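Accueil Produits Essais Entretiens Contact
Rechercher sur le site OK

Entretien : la pince Kumano vue par celle qui la prête

Nelly Huanca s'occupe chez Illora de la location du kit Kumano, une paire de pinces à main avec leurs câbles. Je l'ai rencontrée en octobre, pendant une matinée d'essais.

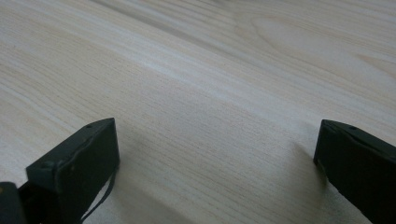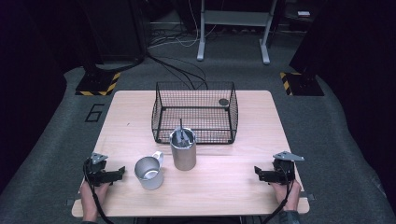 En haut, les deux doigts de la pince ouverts ; en bas, la paire tenue en main devant le panier, la boîte cylindrique et la tasse.

« Les clients demandent d'abord le poids, dit-elle. Moi je leur parle des câbles. » Selon elle, c'est le point faible du kit : un câble qui pend se prend facilement au bord d'une table. La version suivante, appelée Raltar, devra corriger cela, mais elle n'a pas voulu me donner une date.

Le kit se loue par période de 36 jours. Pour ce prix on reçoit les deux pinces, une valise et 3 heures de formation. Je lui ai demandé si c'est assez pour un débutant. « Pour prendre une tasse, oui. Pour poser un objet mince à plat, il faut plus de patience, et je préfère le dire avant la signature. »

Elle m'a parlé aussi de l'atelier Khunthong, son plus ancien client, qui a enregistré 1 000 gestes avec la même paire et a changé seulement les doigts. Les doigts de rechange coûtent 88 euros la paire. Je trouve cela cher. Elle aussi, un peu : « J'ai demandé qu'on en mette un jeu dans la valise. J'attends toujours la réponse. »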